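Read this section through once before laying out the cloth. The Graltico sorting set packs flat, and most of the trouble people have with it comes from a wrinkled cloth or from balls that were put down before the bowls were in place.

## 4. Setting Up the Cloth and Balls

### 4.1 What you need

- A table or a clear stretch of floor at least 50 inches long
- One cloth from the set (any color)
- The ball pouch
- Two sorting bowls
- A lint roller or a strip of wide tape

The table should not wobble. A folding table is fine if the legs are locked. If you are using the floor, choose a room with low carpet or no carpet, because the cloth will not lie flat on a thick rug.

### 4.2 Laying the cloth

1. Wipe the table and let it dry.
2. Unfold the cloth with the hemmed side down. The smoother side faces up.
3. Line up one long edge of the cloth with the edge of the table closest to you. Leave a hand's width of bare table on the left and right.
4. Smooth the cloth from the center toward the corners with your open palm. Do not pull on the corners. Pulling leaves ridges, and a ball will follow a ridge every time.
5. Run the lint roller over the cloth twice, once in each direction.

**Note:** Fold lines from the package relax after a day or so. To speed this up, iron the cloth on a low setting with the balls well out of the way.

**Note:** If the cloth slides on a varnished table, put a sheet of rubber shelf liner underneath. The Sketine grip mat (sold separately) is cut to the same size as the cloth.

### 4.3 Checking the balls

Balls that have been stored since last season should be looked over before use.

1. Empty the pouch into a bowl, not onto the table.
2. Roll each ball between your fingers. Set aside any ball with a crack or a flat spot.
3. Wash sticky balls in lukewarm water with a drop of dish soap. Dry them with a soft towel.
4. Hold glossy balls up to a lamp. Fingerprints show up as dull patches and can be buffed off with a dry cloth.

**CAUTION:** Do not put the balls in a dishwasher or leave them on a heater. The finish is rated for water up to 70 °F warmer than room temperature for short rinses only, and a dishwasher's drying cycle goes on much longer than that.

**CAUTION:** Small balls are a choking hazard. Keep the pouch closed and out of reach of children under three.

### 4.4 Placing the bowls

1. Put one bowl at each end of the cloth, on the bare strip of table you left in 4.2.
2. Turn the bowls so the low side of the rim faces the middle.
3. Check the reach. A seated player should be able to touch both bowls without standing up. If not, move them in.

For two players on opposite sides, give each person one bowl. For timed rounds, use the 80-second setting on the timer and allow 10 seconds between rounds to reset.

### 4.5 Putting out and picking up

1. Lower each ball to the cloth and let go once it is touching. Dropping a ball from even a small height will start it rolling.
2. Start with the reds. They are the easiest to find again if one gets away.
3. Space the balls so that one can be lifted without bumping the next.
4. To pick up, take the ball at its widest part, one contact point on each side, and lift straight up before moving sideways. A glossy ball held too high or too low will squirt out.
5. When two players work at once, each one keeps a single ball in hand and clears the cloth before the other reaches across. Red and orange look alike in weak evening light, so turn on a lamp if you are sorting by color.
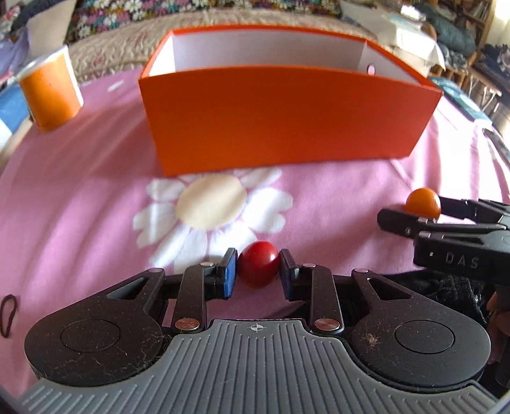

### 4.6 Putting the set away

1. Return all balls to the pouch and pull the cord tight. Look under the table first.
2. Shake the cloth outdoors, then fold it in thirds lengthwise and roll it. Rolling leaves fewer creases than folding it square.
3. Stack the bowls with the cloth inside the top one.
4. Store everything in a dry cupboard. Damp storage leaves spots on the lighter cloths, pink and cream especially.

Replacement cloths and single balls can be ordered from Wultbridge by color name. The color name is sewn into the hem. For cloths bought before May, the tag may carry the older Mikkelsen name; the size is the same and the same balls can be used.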